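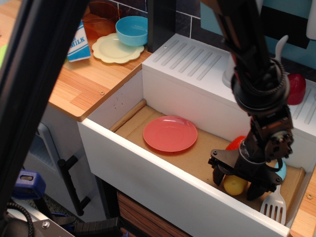
What went wrong with the sink task

Search this site Enter keywords Go

So my part of the project was the toy kitchen, and mostly the sink. The arm has to get the yellow lemon out of the basin without bothering anything else in there. Easy, right? I thought so too, back in August!

We ran it 37 times with the new policy (we call it Rukodon, long story) and 16 of those ended in a fault. Almost all of them looked the same in the log: error 671, overload on the wrist servo, and then the whole arm goes limp. That last bit is the scary one - with no torque it just drops, and I had my hand near the basin the first time it did it. No injury, but I yelled pretty loud.
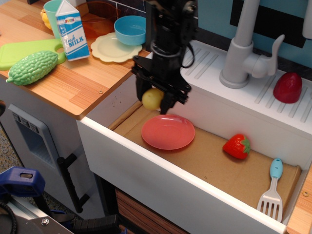
My first guess was the grip force, so I turned it way down, and then the lemon kept slipping and the faults kept coming anyway. Two days gone. What I should have looked at was the height. The floor of the basin is cardboard and it had bowed up a little, so the fingertips were pushing into it before they ever closed. The servo kept fighting the floor until it gave up.

I measured the bump, raised the lowest allowed height to match, and made the arm hold its position on a fault instead of letting go. I also wrote a rule on the whiteboard: hands out of the sink while the power light is on. 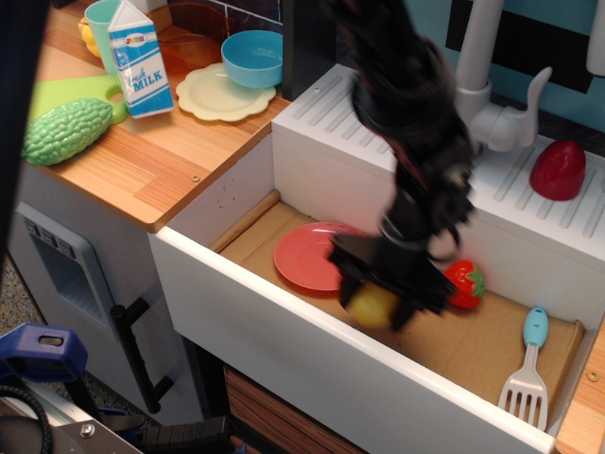

Lensa Tekleab read my draft and said holding position isn't safe by itself, because a stalled servo that keeps holding can overheat, and she wants a timeout on it. She's right, I hadn't thought of that at all. I'm adding a slow lift to a parked pose first, then power off, and I still have to test it with the lemon in the gripper.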